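Budgeting for wear parts on a leased humanoid, what do you set aside?

Asked in: Equipment and Purchasing

We're a small fit-out shop and I'm putting together next year's equipment budget. The plan is to take one humanoid from Setberg on a lease, with hands. The lease covers motors and electronics but not what they call soft parts, meaning fingertips, fabric covers, cuffs and bellows. The rep at Flustora quoted me 1819 for a yearly soft parts kit. Buying the same items one at a time from Hijazi comes to 1510, without the bellows.

My boss has capped everything outside the lease at 3000 and that has to include shipping. I would also like to keep a spare set of fingertips on the shelf. The floors it would work on are part carpet and part wood-look, like these.

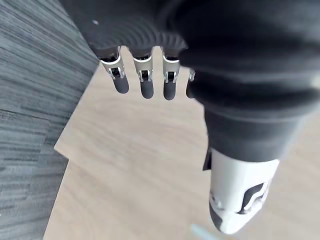
Fingers and floor, both pictures.

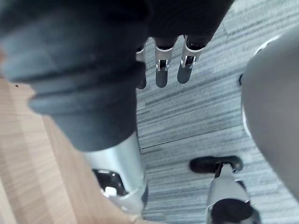 Is the kit worth it, or should I buy parts as they wear out? And does the mixed floor change anything in the budget?

3 answers

Answer 1 (accepted)
Buy the kit the first year. You don't have any wear numbers of your own yet, and the bellows are the part you don't want to be waiting on. Ours took 9 weeks to come. Keep a log of every tip and cover you change, with the month, and use that to decide on year two. Ask Flustora whether the kit price includes fitting. Ours didn't and we had to find the money in February.

On floors, I'd put a small line in for foot covers or soles. Check if the lease counts those as soft parts. Mine was vague and I got it in writing before signing.

Answer 2
just get the Nustik ones, way cheaper

Answer 3
I would be careful with third-party tips like Nustik until you have read the lease. Some leases drop the hand coverage if you fit anything that isn't on the approved list. Also, the two prices you gave don't compare. Get Hijazi to quote the bellows separately and add it on. If the total ends up near the kit, go with whichever has stock. Either way you're under your cap, but leave room for shipping both directions if a hand has to go back.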